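Folding on the Bed

A made bed gives you more room than most tables, so do the folding there before you open the wardrobe.

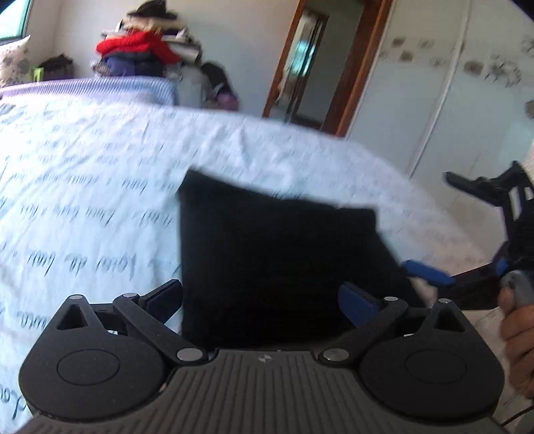 A folded black cloth on the printed sheet, with the pile of clothes beyond the bed.

Pull the sheet tight first – wrinkles underneath end up in the fold. Fold dark things on a light sheet and the lint shows up on the bedding, where it shakes off easily. Work in 3 piles: shelf, hanger, mending. Put each pile away before starting the next.

Updated 30th May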